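Home Programs Speakers Archive Visit Contact

Speaker Notes: The Care of Domestic Metalware in Small Collections
Azevedo Lecture Room, spring program, May session
Speaker: Stela Vasiliu, Collections Care, Grudville Museum

Opening (slide 1)

Good afternoon, and welcome on behalf of the Grudville Museum. Thank you to Hatice Işık for the introduction and for arranging the room. The talk will run until shortly before four o'clock, with time for questions at the end. Handouts are on the table by the door.

The subject this afternoon is household metal: kettles, trays, serving dishes, candlesticks, coffee pots, and the many other things that people polished on weekends and then gave to their local museum. These objects make up a large share of most small collections and receive a small share of the attention. I will speak about how they were used, how they were cleaned, and what we now recommend to institutions that have limited staff and one sink.

Pause for late arrivals.

Background (slides 2 to 4)

The Grudville collection began as a bequest from a single household. The donor's inventory listed 900 pieces of metalware in no particular order. A pewter tankard might be followed by a box of buttonhooks, and then by the lid of something that had been entered separately many pages before. Lourenço Quintela, who was registrar at that time, spent his first winter matching lids to bodies. His penciled notes are still kept in the object files and we still rely on them.

Show the slide of the inventory page. Allow the audience to read it.

What the inventory does record with care is the cleaning routine of the house. Brass was done before breakfast. Silver was done in the afternoon, at a table near the window, and counted back into its drawer. The recipes were copied inside the back cover: whiting and spirit for silver, vinegar and salt for copper, and a paste whose main ingredient is given only as "the gray powder." We have not identified the gray powder and do not advise trying to reproduce it.

The point for our purposes is that these objects were worn down by people who took good care of them. Engraved initials become shallow. Plating thins on the high points first, usually the rim, the shoulder, and the place where the thumb rests. When we see base metal showing through at those spots, we are looking at the record of many years of regular work in the home.

Shine as an expectation (slides 5 to 8)

Visitors expect metal to be bright. In our comment book, requests to polish something are more frequent than any other remark about the displays. The staff position for many years was to comply. The older case labels even carried a small mark showing which pieces were due to be polished for the holidays.

A bright surface is also a demanding one. It shows every fingerprint, and it returns the lights, the ceiling, and the person standing in front of it. Exhibition designers spend a great deal of effort on this. A convex form gathers in nearly the whole room, and moving the lamp only moves the highlight to another part of the curve.

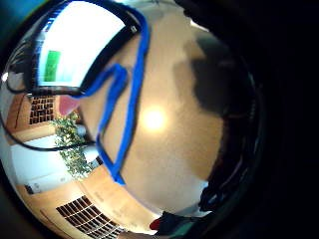

For that reason, the lighting plan for the Relura gallery was drawn up before the cases were ordered. We asked for broad, soft sources placed high and to the side, and for dark fabric on the wall facing the curved pieces. Sofia Correia, who designed the gallery, tested each case with a stand-in object over several evenings, and her diagrams are in the handout on page 4. I would encourage you to borrow the method even if your cases are much older than ours. A sheet of gray cloth and a stepladder are sufficient for a first attempt.

Advance slide. Note for speaker: the next diagram is drawn from above, and audiences tend to read it from the front. Say so before describing it.

What polishing removes (slides 9 to 12)

Every abrasive polish removes metal. On solid silver the loss from one cleaning is very small. On plated ware it matters a good deal more, as there may be little plating left to lose. Residue is the second concern. Dried polish collects in chased ornament, around hinges, and under handles, where it draws moisture and turns hard. Many of you will have seen the white or green crust that results.

Our present rules at Grudville are short, and I will read them as they appear in the staff manual.

No object is polished without an entry in its file. The entry gives the reason, the product used, and the name of the person responsible. Dusting with a clean, soft brush is always tried first. Liquid dips are not used on any object with a hollow handle, a wooden part, or a filled base. Gloves are worn for all handling of metal, and they are changed when soiled.

After these rules were adopted, the number of pieces on the polishing schedule was brought down to 27. All others are now kept stable through storage alone.

Storage (slides 13 to 16)

Storage is where a small institution can do the most good for the least money. Tarnish on silver is caused mainly by sulfur compounds in the air, and these come from ordinary things: wool felt, rubber bands, certain paints, and some kinds of cardboard. The felt-lined drawer, which appears in nearly every donor's house, can be one of the worst places to keep a spoon.

We recommend unbuffered acid-free tissue, a tarnish-inhibiting cloth, and a closed box that is opened as seldom as possible. Write the contents on the outside. Attach a photograph of the object to the lid so that the box need not be opened simply to find out what it holds. Tie tags with undyed cotton tape, and tie them loosely.

Brass and copper are less sensitive to sulfur and more sensitive to damp. A basement is a poor choice for them. An interior closet on an upper floor, away from pipes, is a better one. At our Tremeck Street store we moved the copper upstairs and recorded the humidity for 21 weeks before closing the old room. The chart is on slide 15. The rise in the middle is a door that was left open during painting.

Pewter deserves a separate talk. I will say only that it should never be stored in an oak cabinet, however handsome the cabinet may be. Acid vapor from the wood attacks the lead present in older pewter.

Lacquer (slide 17)

A question usually comes up about lacquer, and I prefer to take it within the talk. A good coating, properly applied, will protect metal for many years. A poor one fails in patches, and the tarnish then forms in lines and spots that are much harder to treat than an even film. Lourenço Guerreiro, our consulting conservator, removed a failed coating from a coffee urn last year, and his report runs longer than the file of any other object we own. Please do not lacquer at home or in the museum kitchen. Consult a conservator.

Closing (slides 18 and 19)

I would ask each institution represented here to carry out one task before the fall meeting. Open one drawer of metalware, list what it is lined with, and send that list to Ms. Işık's office. The results will be used to plan a joint order of storage materials, which should lower the cost for everyone — the smaller houses in particular.

Thank the hosts. Remind the audience that the Relura gallery stays open for one hour after the talk, and that the side entrance should be used.

Questions likely to be raised:

Baking soda and foil. The method works by a chemical reaction and removes deliberate dark patina along with tarnish. Not recommended for collection objects.

Donated flatware in daily use at receptions. Acceptable if it was never accessioned. Wash by hand and dry at once.

Insurance values. Refer to the registrar.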